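Plokach Guest House: Frequently Asked Questions

Last updated: 2022-11-14

We have collected the questions our guests write to us most often. If your question is not answered, please send us a message and Vesna or Stojan will reply, usually the same evening.

BOOKING AND PAYMENT

How do I book a room?
Please use the form on the Rooms page or write to us by e-mail. The booking is confirmed when you receive a letter from us with the name of your room. The automatic message which comes first is only a sign that your form has arrived.

Do you ask for a deposit?
Yes, we ask for 10 per cent of the price. The rest you pay at the house, in cash or by card. The card machine needs a telephone signal, and in strong wind it can take several tries.

Can I cancel?
You can cancel without cost until 18 days before arrival. After this date we keep the deposit, but we can move it to another stay in the same year if you ask us.

Is there a minimum stay?
In summer the minimum is two nights. In the other months you can stay for one night.

ARRIVING

How do I reach the house without a car?
Take bus number 83 from Umance and leave it at the last stop, which is called Wastoseck Mill. From there it is a walk uphill on the gravel road. If you have heavy luggage, tell us the time of your bus and Stojan will come with the car. The bus driver does not sell tickets, so please buy one at the station kiosk.

At what time can I come?
The rooms are ready from two o'clock in the afternoon. If you come earlier, you can leave your bags in the hall and use the garden. For arrival after ten in the evening please telephone us before, so that we leave the gate open.

Where can I park?
Behind the house, under the walnut trees. In autumn we advise the side near the wall, as the nuts fall on the cars.

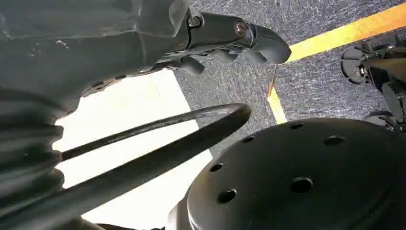 Gripper and arm with grey sleeve, close view.

THE ROOMS

Is there heating?
All rooms have radiators. We start the heating when the nights become cold and we stop it in April. Extra blankets are in the wardrobe.

Is there Wi-Fi?
Yes, it is free. It works well on the ground floor and less well in the attic room. The password is written on the card with your key.

Can I bring my dog?
Dogs are welcome in the two rooms with a garden door. Please mention the dog when you book. We do not take cats, because our own cat does not accept them.

Do you have a room without stairs?
The Atallah room is on the ground floor and has a wide shower without a step. At the front door there is one low step, and we can put a ramp there if you ask.

FOOD

Is breakfast included?
Yes. It is served from half past seven until ten: bread, eggs, white cheese, jam from our plums, coffee or tea. For walkers who leave early we prepare a packet in the evening before.

Can I have dinner at the house?
Vesna cooks dinner if it is ordered by noon. There is one menu for everybody, with soup, a main dish and something sweet. Please inform us of any allergy at the time of booking and remind us once more at arrival.

May I use the kitchen?
The kitchen is only for the family, but there is a kettle and a small fridge in the upstairs hall for all guests.

CONTACT

Who answers the telephone?
Vesna Bošković in the morning and Stojan Bošković in the afternoon. Vesna speaks English and German. Stojan understands English well, but he prefers that you write.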